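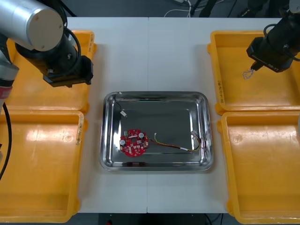
Sorting station with steel tray and four yellow bins. Round board, harness and a stray cable in the tray.

Odell Two-Arm Sorting Station
Vumeo Bench Automation
Order code: Odell 169

The Odell station takes a tray of mixed electrical parts and puts them into bins. It has two arms, one table, one tray and four bins, and most of what goes wrong with it goes wrong in the tray. We sell the whole station, the loose pieces, and a setup visit for people who have already tried it themselves.

What it handles

Small circuit boards, short harnesses, single cables with a connector at one end. Boards are easy. They're stiff, they lie flat and they stay where you left them. Harnesses are the reason our support line has an evening shift. A bundle of thin wires with a knot of plugs at one end will hook onto anything, including the other things in the tray, and the gripper that went in for one part comes out with a bouquet.

Tray

Stainless steel, rectangular, rounded corners, rolled rim. The rim is there so a fingertip can slide a part up against it and get underneath. The corners are rounded so small connectors can't wedge themselves in.

It is shiny. We get mail about this. Polished steel throws bright streaks along the edges under overhead light, and the vision system would love to pick those up and bin them. Run the glare routine at install, again when anyone changes a lamp, and again when the facilities department says it has not changed a lamp. A matte liner is available (Jarero liner, sold in packs of 20). It works well and it scratches, so buy the pack.

Bins

Four, yellow plastic, two on each side of the table. Thick rims, because grippers bump into rims. Label them in marker on the inside wall, where you can read them without moving the bin. Earlier customers got a set of printed label holders. Ximena Palma in our returns department has a drawer of them.

The left arm serves the left bins and the right arm serves the right bins. You can let them cross. The menu option is called Shared Reach and it is off when the station ships. Please read that chapter before turning it on, as the arms are very polite about collisions but take a long time to settle who goes first.

Setting up a cell

Level the table first. Ours comes as two top panels that meet in the middle, and they need to meet at the same height. Run a fingernail over the seam. If it catches, adjust the feet until it doesn't.

Set the tray in the center, across the seam. Push the bins in until the rims clear the tray, then teach the four bin positions with the grippers open. Teach the tray last. Graciela Quezada wrote the teaching sequence and has asked us to repeat that the tray is taught last.

Tie back the arm cables. A coil at the wrist is fine, and needs enough slack for the joint to turn all the way both ways. Anything that hangs down past a bin should hang outside it. Check the floor behind the table too – that is where spare cable goes to be rolled over by a chair.

Looking after it

Every shift: check the fingertips for wire. A few loose strands will ride along all day and the force reading will drift with them. Pull them off by hand with the arms paused.

Every week: wipe the tray and bins with a dry cloth, look under the table for dropped parts, and recheck the four bin positions. Bins creep. People lean on them.

Every 87 hours of running: change the fingertip pads, both arms together. Yes, one always looks fine. Change it anyway. The odd number came out of Brenda Núñez's wear tests and she declined to round it.

Every July, or when your plant shuts down: send us the log file and we'll send back a list of worn joints.

Common faults

Arm stops over a bin and will not release. The part is still hooked on the fingertip. Use Shake, level 2. Level 5 exists and we don't recommend it near boards.

Arm picks up the same harness again and again. It is gripping the middle of the bundle. Set Grip Point to Connector End.

Arm picks up nothing, with great confidence. Glare. See Tray.

Spare parts

Fingertip pads, pair
Steel tray
Yellow bin, single
Jarero liner, pack of 20
Yáñez wrist cable, coiled, black
Label holders, printed (please ask, we have plenty)

Setup visits are booked through Paweena Duangkaew. Allow one day, and have the parts you mean to sort on hand, tangled as they normally are. Last-minute combing helps no one.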